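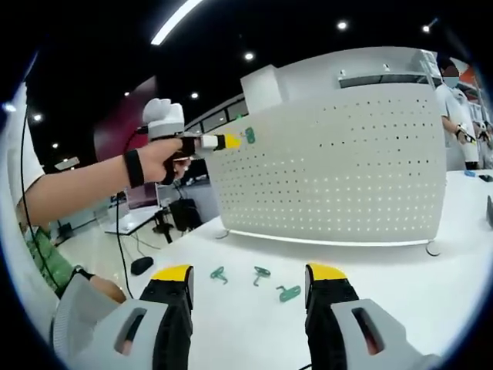
Pequeños ganchos verdes sobre una mesa blanca.

El taller de ganchillo de Clestcombe abre sus tardes a los vecinos de Hastbridge

A partir de junio, quienes viven en Hastbridge y llevan tiempo preguntando si podían apuntarse a las tardes de ganchillo de Clestcombe ya tienen respuesta, y es que sí, que vengan, que hay sitio y hay lana de sobra. El grupo, que se reúne en la antigua sala de lectura de la calle Lewis, ha decidido ampliar el horario y recibir a gente de los dos pueblos, tanto a quien lleva media vida tejiendo como a quien no ha hecho una cadeneta nunca.

La idea salió de Ffion Prosser, que aprendió a tejer con su abuela y que todavía guarda la primera manta que terminó, torcida por un lado y con un color que ya no se fabrica. «Me paraban en la panadería para preguntarme cuándo íbamos a hacer algo para los de Hastbridge», cuenta entre risas, «y al final me daba vergüenza comprar el pan sin tener una fecha que darles».

Las sesiones empezarán a las tres de la tarde y durarán dos horas, con una pausa para el té (y para el bizcocho, si alguien se anima a traerlo, que casi siempre ocurre). La primera parte se dedicará a los puntos básicos y la segunda quedará libre para que cada cual avance en lo suyo, pida ayuda con un patrón rebelde o simplemente charle un rato con la labor en el regazo.

El grupo prepara además una colcha común que se colgará en otoño en la biblioteca de Likmont. Llevará 86 cuadrados, todos del mismo tamaño pero con el dibujo que prefiera cada tejedora o tejedor, y ya hay quien se ha reservado las esquinas. Berwyn Gittins, que empezó el invierno pasado y asegura haber deshecho más filas de las que ha terminado, se ha comprometido a entregar ocho. «Los míos se van a reconocer enseguida», dice, «pero Ffion me ha prometido que los pondrá donde da bien la luz».

La asistencia es gratuita y no hace falta llevar material el primer día. Quien tenga en casa ovillos empezados que no vaya a usar puede dejarlos en la entrada de la sala, a ser posible en una bolsa cerrada y con la etiqueta puesta. Para apuntarse basta con dejar el nombre en la hoja del mostrador de la biblioteca o pasarse por la sala cualquier tarde, antes de las cinco.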